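Home Issues Authors Submit Search

July | Shivam Mittal, Harkesix

3.2 Demonstration Collection with Hand-Held Grippers

Teleoperation of the Mulligan arm gave us usable demonstrations, but at a rate that limited the range of tasks we could cover. Operators needed long familiarisation before their trajectories were smooth, and small errors in depth judgement led to repeated regrasping. For the main dataset we therefore moved to hand-held demonstration, in which the operator carries a pair of parallel grippers and performs the task directly. The arm is absent during collection and is used only at replay.

Each gripper carries a cube printed with fiducial markers. Cube pose is recovered per image by the Stitport tracker and transformed to the fingertip midpoint using a fixed offset, calibrated at the start of each session. Finger aperture is recorded as a continuous value and normalised between the closed and fully open positions. The arrangement used for the tabletop tasks is given in Figure 3.

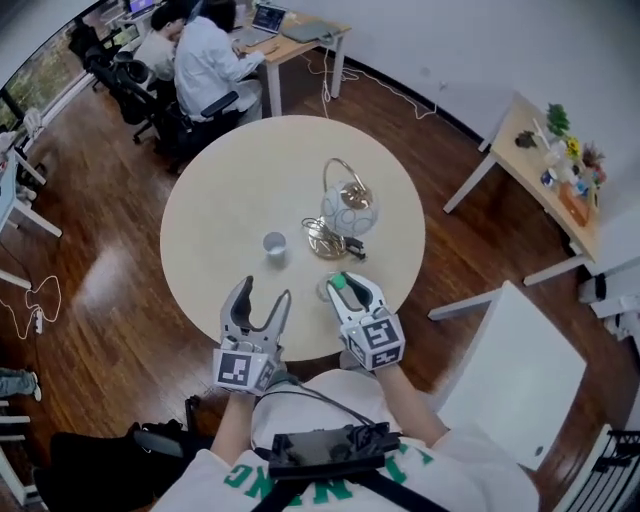
Figure 3. Tabletop demonstration with two hand-held grippers. The fingers of the right gripper are partly closed around a small green ball; a marker cube is mounted on each device.

Marker visibility is the main constraint on how the operator may move. When a wrist is rolled far enough that fewer than two faces of a cube can be resolved, the pose estimate becomes ambiguous and the trajectory shows characteristic flips in orientation. We reject any demonstration containing a gap of more than five consecutive images in either gripper track. Shorter gaps are filled by spline interpolation in position and by spherical interpolation in orientation. Of 300 demonstrations recorded, 138 were retained without any interpolation and 11 were rejected outright; the remainder required filling in at least one track.

Operators were told to keep both grippers within view of the overhead camera and to favour slow approaches near the table surface. No instruction was given on grasp choice or on which hand to use. This was deliberate — we wanted the policy to see the variation that arises when people organise the task for themselves, including handovers and changes of hand partway through.

Retained trajectories were resampled to the control rate of the arm and checked against its joint limits. Wrist poses that a person reaches comfortably are sometimes outside the workspace of the Mulligan, particularly near the body, and these segments were shifted by a constant planar offset where a feasible solution existed. The Botedell controller was then used to replay a subset open loop before any training took place. Replay failures were dominated by fingertip offset error, which we analyse in Section 4.1.

Contact the authors | Copyright Harkesix | Back to top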